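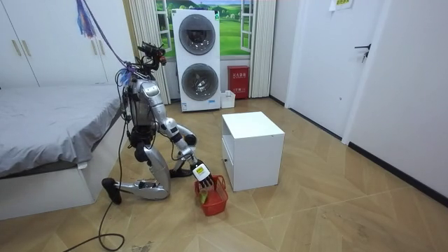

Does the Nägeli home service plan cover the hands, or only the body of the robot?

The standard plan covers both, but the hands are treated as wearing parts, so you get 2 free hand replacements over the life of the contract and after that you pay for them. The arms, legs, head and charging gear are all in the main cover with no limit on visits.

I'll put the rest of my situation down as well, as I suspect the short version leaves too much out. We are thinking of taking a household humanoid on hire from Brovard, who supply the Talau model with the Nägeli plan bolted on. My mother lives with us and can't bend easily any more, and what we want is something that will pick things up off the floor, carry the odd basket of bits from one room to another and put small things away in low cupboards. We don't need it to cook or talk. The quote is 300 a month with a deposit of 2,000, and the paperwork answers the hands question as I've written it above, but it doesn't tell me how often people really end up needing a new one, or whether the thing is any good at floor level, which is the whole point for us. Has anybody here lived with one for a while? I'd be so grateful for a plain account, good or bad.

Posted by pearandplum, October 8, 2026

Trenduritz

Hello pearandplum, and what a sensible thing to want one for! We've had a Talau on hire since May, through Brovard as you would, so I can tell you what it has been like in an ordinary house with ordinary mess.

Floor work is what ours does best. It gets itself down on its knees to reach things and it is slow about it, so do prepare your mother for that, because the first week I kept wanting to step in and do the job myself. Once it's down it is quite steady. Baskets and boxes with a proper rim are easy for it, as the fingers have something to hook over. Soft things like socks and tea towels it manages most of the time. Flat things are hopeless: a letter on a hard floor can keep it busy for a good long while, and I usually give up before it does. Low cupboards are fine if the door has a knob or a handle it can get hold of, but ours never got the hang of push-to-open doors, and in the end I stuck little knobs on the two we use most.

As for the hands, we've had one replaced so far. A finger on the left one stopped closing all the way, I rang Nägeli, and the engineer came four days later and swapped the whole hand in our hall while I made him a cup of tea. No charge, no argument. They did ask for the job log, so keep that switched on (it's in the settings under visits, not under records, where any normal person would look for it). Ours had 227 jobs on it at that point, nearly all of them picking up toys after the grandchildren, so I wouldn't call it light use.

Two things I'd ask Brovard before you sign. Ask whether the deposit comes back in full if you stop in the first year, because our contract kept back a part of it and we only spotted that at the second reading. And ask them to do the setting-up visit in the room where you'll use it most. They did ours in the kitchen, as that's where the kettle was, and then it had to learn the bedroom with only me to help it, and I'm no teacher.

Whether it's worth the money I go back and forth on. My husband says yes. I say yes on the days when my knees are bad. Do come back and tell us what you decide, and give my best to your mother.

mossbank77

get a grabber stick first, they're cheap and my dad swears by his. I know it isn't what you asked. If you do go for the robot, read the bit about floors in the Nägeli plan, thick rugs weren't covered when I looked, meaning if it trips on one and breaks something you pay for it. That might have changed.

lidded_pan

Only a small thing to add to what Trenduritz has said so nicely. The plan can be moved to a different address if you tell them beforehand, and we did that when we went to stay at my sister's for the summer, no fee. The form is long and asks for the same serial number on three separate pages, so copy it out somewhere handy before you begin. For the hands, we're still on the first pair, but we only have ours do the washing basket and the shoes by the door.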